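Grip-loss fault (Letia cell)

The grip-loss fault is a failure mode recorded in the Letia assembly cell, in which a parallel gripper reports a closed grip although the workpiece has slipped from the fingertips. It was first described by Dagný Holst and Rocío Apaza in an internal report dated Mar 6, 2025.

Cause

The gripper controller infers contact from motor current. When the linkage screws loosen, friction in the pivots rises and the current reaches its threshold before the fingers have fully closed. The controller then signals a secure hold. In February the cell logged 9 such events in 3777 cycles. In 2 of them, the arm moved off at full speed and struck the fixture rail.
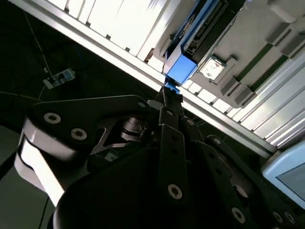
Mitigation

The revised procedure compares finger position with motor current before any lift. A mismatch stops the arm and requires a manual reset. Linkage screws are checked for torque after every 10 hours of operation. Personnel must not reach into the cell to recover a dropped part until drive power has been removed.

See also: Wula interlock; Protective stop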